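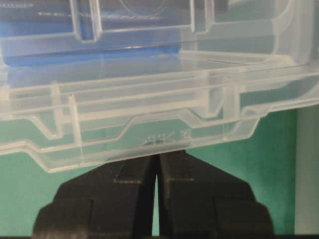
Sorting the plastic cases

I spent most of Tuesday on the hall closet, and most of that on one shelf. It's the shelf where hard plastic cases go when we don't know what else to do with them. Tool cases, game cases, the box the label maker came in. I had been putting it off since we moved to Ostness.

The frosted ones are the hardest to decide on. You can tell there is something blue in there but you can't tell what it is without opening it, so every one of them had to come down and get opened. I worked on the floor with a trash bag on one side and a laundry basket on the other.

My rule was that a case stays if the thing it was made for still lives in it. If the thing is gone, the case goes, even if it's a nice case. I kept 9 and got rid of the rest. Two of the ones I kept break the rule. One holds picture hooks and fits the shelf exactly. The other belonged to my aunt and I didn't feel like deciding.

Cleaning

The smooth cases take a minute each. The ones with molded ledges and ribs take a lot longer, because dust packs into the corners and a cloth just slides over it. What worked for me:

Take out any insert, paper or card first. I forgot once and ended up with a soggy instruction sheet from a Flilla sewing kit.

Soak the empty case in warm water with a little dish soap. I gave the bad ones up to 20 minutes in the bathtub.

Go along the grooves with an old toothbrush, lengthwise, then do the ribs from top to bottom.

Rinse and stand it on end on a towel. If you lay it flat, water sits in the channels and leaves spots.

I tried a melamine sponge on one lid and it left a dull patch, so I stopped. It also took off part of the printing. Keep it away from any lettering you want to be able to read later.

Labels

Clementina Simões left a comment on my pantry post saying she puts her labels on the short end of a box so they still show when everything is stacked. I did that this time. Rounded corners are a problem, as the tape lifts wherever the plastic starts to curve, so I cut the labels shorter and kept them on the flat part. The tape is the 12 mm kind. I wrote what's inside and left off the brand names, which I never remember anyway.

The shelf now has the tall cases at the back and the flat ones in front, with a gap on the right where the iron goes. I still have a bag of loose inserts and lids that don't match anything. I'll hold on to it through June and then it can go too.

Next up is the shelf below, which is mostly extension cords and a Wellum fan with no base. If anyone has a base, let me know.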